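Warnel says update frees up phone storage

Last updated: Tuesday, 9.40am
269 shares | 98 comments

Warnel says the June update to its photo app, Jakudance, will clear out hidden cache files and give people their space back. We've heard that before. 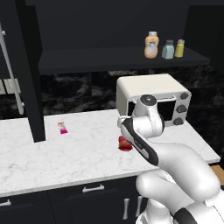 What changes

A "Deep tidy" button appears in settings. Warnel won't say which files it deletes, or whether they grow back.

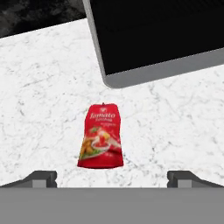 Ketchup pouch on a marble worktop.

The firm's own test covered 2,000 phones, all picked by Warnel.

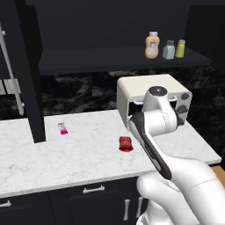
Charmaine Van Wyk said she ran it twice and her storage was full again by teatime.

Contact us | © Estwood | Back to top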